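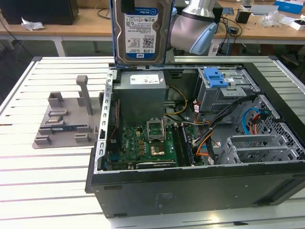

How much of an old desktop is worth saving? Most of it, if the hard drive comes out first and gets handled as a separate job.

Speaker notes, Ustley repair evening, 9/18/22. 30 minutes talk, then questions. Slides by Malsha Mridha, mistakes by me (Karthik Ranasinghe).

## Opening, keep it short

- Say who we are. Wadent takes in office desktops, strips them, and passes on what still has a use.
- Last batch was 25 towers from the Jayawardena offices. Most came in with the drives still in them.
- Tonight covers drives, memory and processors. No monitors, no laptops. If someone asks about laptops, send them to Parveen at the break.

## Before you open the case

Unplug it at the wall. Hold the power button in for a few seconds with the cord out. Lay the tower on its side so the open side faces up. People try to do this with the tower standing and end up working sideways with a flashlight in their teeth.

Take a photo on your phone before you touch a cable. Write the case number on tape and stick it to the case, and a second piece for the drive.

Point out on the slide: Dell board, memory slots with white latches at the ends, power supply boxed in at the top right. On this kind of case the blue plastic is what you look for when you want the drive.
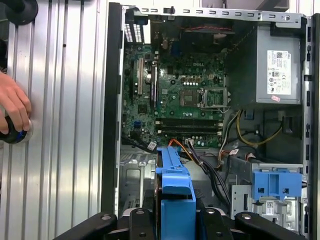 ## Getting the drive out

1. Find both cables on the drive. One is data, one is power.
2. Pull each by the plug. Some data plugs have a metal clip you press first. Don't pull on the wire.
3. Squeeze or lift the blue parts, depending on the model, and slide the drive out with its carrier on.
4. Put the tape label on it now, before it goes in the tray.

Pause here. Ask who has a drive at home in a drawer. Usually a few hands.

Mention that the carrier stays with the case it came from. We mixed up a tray of them in May and spent most of an evening trying them one by one.

## Memory and processor

Memory is easy. Push the latches out, lift straight up, hold it by the edges, into a bag. Don't stack bare sticks. 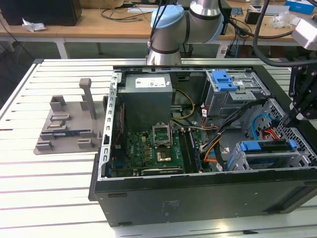
Processors get damaged more than anything else we handle, nearly always at the socket. Go slowly on this slide. The metal bracket over the socket is raised, and the gold-colored processor is there for people at the back to find, so give them time. Say that on boards with pins in the socket, a dropped screw or a fingertip can finish the board. Lift the processor straight up by its edges and put the plastic cover back on the socket if you have one. Skip the part about thermal paste if we are past the 2/3 mark on time.

## What happens to the drives

- Every drive is wiped or destroyed. The owner chooses on the intake form.
- Wiped drives are tested after. Any that show bad sectors go to the destroy pile.
- Drives stay in the locked cabinet until the form is signed.
- Carriers come off last. Check the connector end for bent or dirty contacts before you set the drive down for testing.
- Farkisska is the name of our tracking sheet. Show the blank one, not the real one.

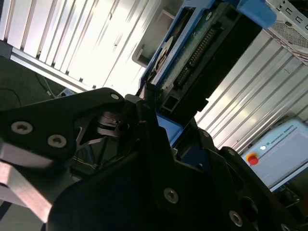
Sandamali Bandara asked at the run-through whether a quick format is enough before giving a drive away, and said her last office did it that way for years. Answer on the night: no, a quick format leaves most of the data where it was. Use a full overwrite or have the drive destroyed. Barış Aksoy thought solid state drives should get their own slide. There isn't time, so say that they need the maker's own erase tool and move on.

## Close

Sign-up sheet is by the door. Next bench session has room for 2 more people. Bring a Phillips screwdriver, and leave the magnetic tray at home if it's the big one.

Leave the wiping slide up during questions.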